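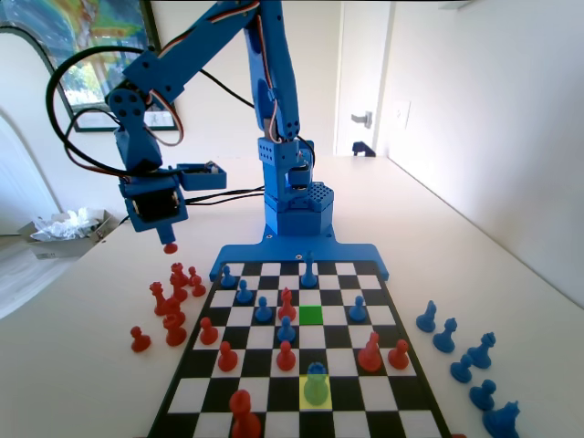 Page last changed: October 30, 2021

Skurkar chess arm, build kit and printed parts
Designed by Kvido Bednárik, Silthorpe

Skurkar is a tabletop arm for moving chess pieces, intended for assembly at home or in a shared workshop. The structural parts are 3D printed. The mounting plate fits at the far end of the board and spans most of its width, so arm and board stay in register when the table is knocked.

Supplied as a full kit or as print files with a hardware pack. The full print set takes some 40 hours on a single-nozzle machine at 25% infill. Tolerances suit any printer that can hold a 94 mm test bar to within a layer width.

Captured pieces go on the tabletop at either side. Leave both sides clear to the reach of the wrist before running the homing routine.

The gripper closes on the head of the piece. Short pawns need the lower grip height, set separately in the Nelley control software. Pešek firmware from July or later is required; earlier versions ignore the second height.
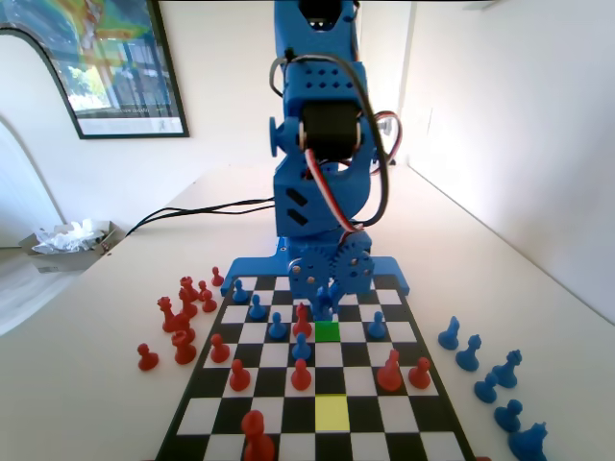 Can I use my own chess set?
Any set will do if the heads are rounded and the king is no taller than the clearance given in the build notes. Enter the square size and piece heights in Nelley, then repeat the corner calibration.

Base rotation is by a pair of meshing gears at the foot of the column. Fit the screws finger-tight, turn the column by hand through its full travel, then tighten. Cables should be left with enough slack at the upper joint to form an open loop. Do not tie them to the moving segment.

Hardware pack: 40 screws, servo leads, gripper pads. Power supply sold separately.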